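June
By Refugio Ocampo, with Sarahí Barajas

Does the planner know when it is done? A report on Gallarico in simulation

When our group picked this project, the pitch was that Gallarico, the task planner we inherited from last year's class, could tidy a simulated kitchen from one typed sentence. I didn't believe it. Sarahí did, which is why we worked well together.

The setup is simple enough. The planner reads a goal, breaks it into pick and place steps, and hands each step to a grasp controller. After every step a checker called Ivgate looks at the camera images and answers yes or no: did that step finish? If yes, the planner moves on. Everything we have to say is about that yes or no.

The kitchen has a sink with a drainboard, a counter, a shelf above the tiles and a cabinet. Food items can start on plates or anywhere else that will hold them.

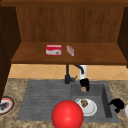 Figure 1. Gripper holding a small round item over the sink basin.

Our first complaint is about what counts as "held." Ivgate says yes when the fingers are closed and the item is close to them. With the item up in the air, unlike in Figure 1, that is a fair guess. With the item low down in the basin near a plate, closed fingers and a nearby item can also mean the hand has missed and is pressing on the thing from above. We added a lift check: raise the hand, look again, and only then answer. It costs 2 seconds a step, and Sarahí thinks that is too much. I think a wrong yes costs more.

The second complaint is about "empty." The planner will not store anything in a space until Ivgate calls it clear, so we tested that question by itself.

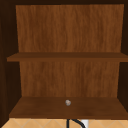
Ivgate decides a space is clear by comparing the current image with a stored one and throwing away any patch of changed pixels under a size limit. The limit was there to hide rendering noise, and last year's report calls it "tuned," with no word on how. We left it alone for the first round of tests. A cabinet with nothing on the shelf and one small gray object on the floor board came back as clear, and I can see why: the object is tiny next to all that wood. A person would spot it at once. Lowering the limit caught it, and then we started getting false alarms from the shadows along the side walls. We ended up setting separate limits for each surface, and I don't love that, as it means 5 numbers someone has to set by hand for every new kitchen.

Atieno Nzioka, who reviewed our draft, asked whether a learned checker would fix this. Maybe. We trained a small one on 3,000 images, all from this same kitchen, and it did well in this same kitchen. I would not read anything into that until it has seen another one.

What we would do next: log the checker's answer apart from the planner's, so a lucky finish doesn't get counted as a good plan, and repeat the lift check trials with 20 different starting positions.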